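Speaker notes: A Table You Can Read
Lelutmont makers' evening, January. Talk is 14 minutes, leave time for questions.

1. Hello and why tables
Say hi, thank Inna Karpenko for the room. I love a well laid out table! Ask who has lost a small part on a plain bench (hands up, wait for the laugh). Then go straight to the kit: green belt, blue bin, blue tape in a grid, and soft foam blocks you can squeeze and drop all day.

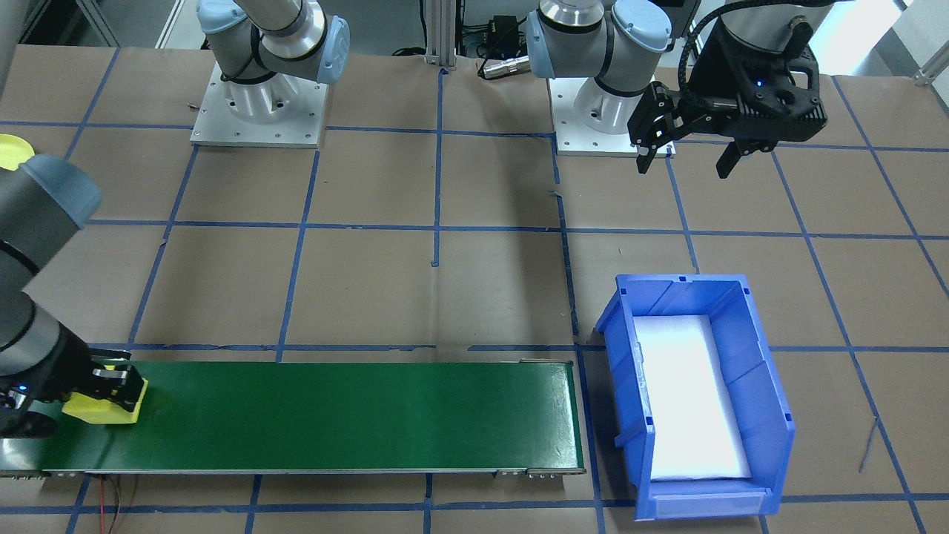
Tincuța Iordache asked at the run-through whether the grid has to be measured. Short answer, no. We eyeballed ours at Prudo and it works a treat, because all you want is for two people to mean the same square when they talk.

2. Belt and bin
Keep the bin right off the end of the belt, so a block has only a short hop to make. Pass the purple foam block along the front row now. Let people squash it, it's fun!

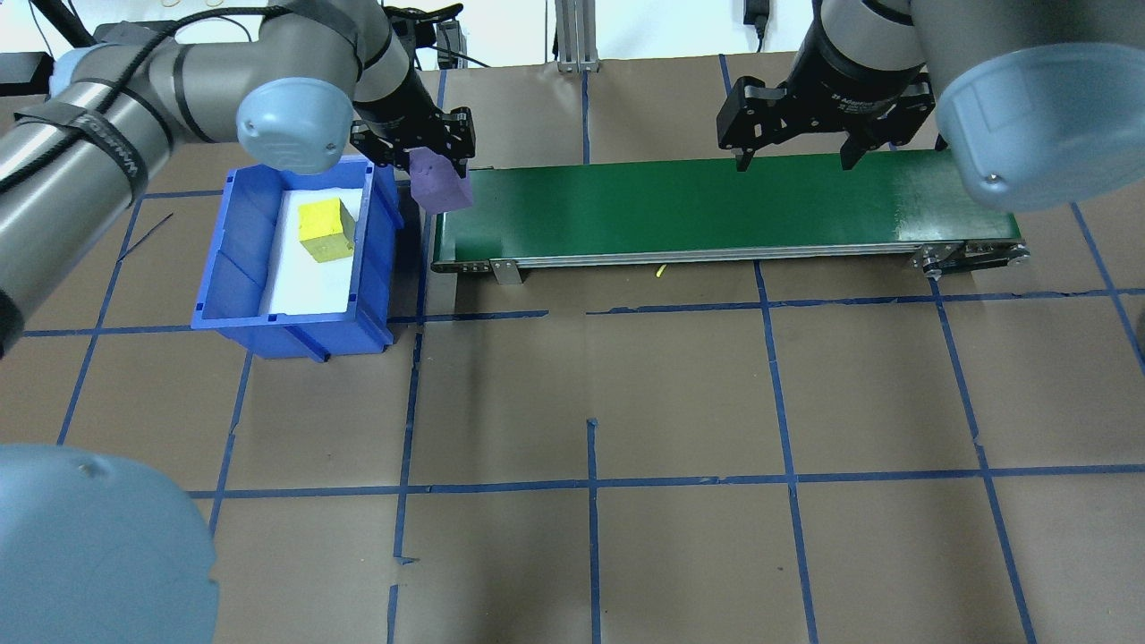

Bright foam on a green belt is easy to spot from the back of a room. Same for the white lining in the bin: a yellow block on white jumps right out. Mention that we tried almost 30 linings before settling (pause, they never believe this).

3. Tape and paper
My favorite part, slow down. Brown kraft paper, blue painter's tape, long strips first. Wobbly lines are fine. Gaps are fine. Torn ends can stay where they are. Paper is cheap, so write on it and change it when you feel like it.
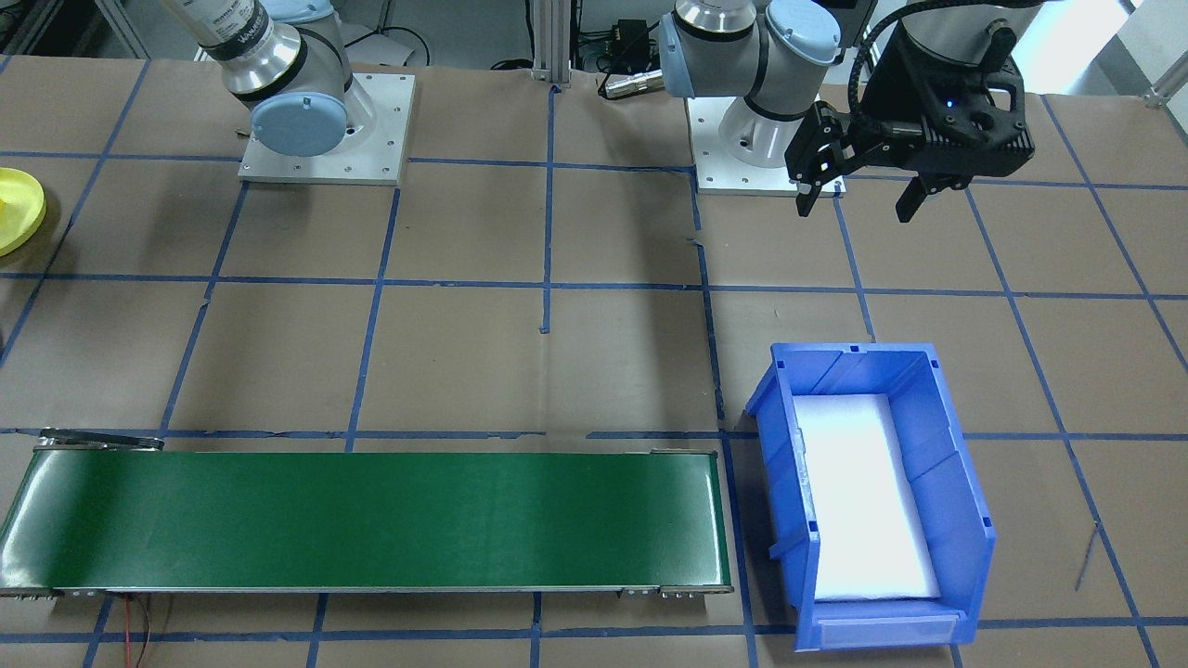

4. Small bits
Foam sheds crumbs. Look along the front rail of the belt, down on the paper, and you'll usually find a yellow one. I get a silly amount of joy from picking these up. 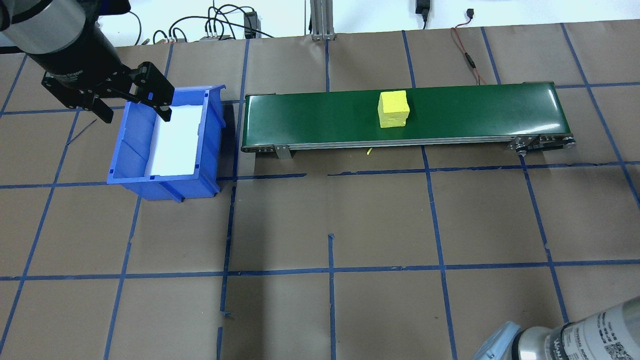
Pylyp Symonenko wrote in to say that he sweeps toward the bin side and never across the tape, as crumbs catch under loose ends. Good tip, read it out.

Finish with the sign-up sheet for the Grinder bench day. Tape rolls are by the door.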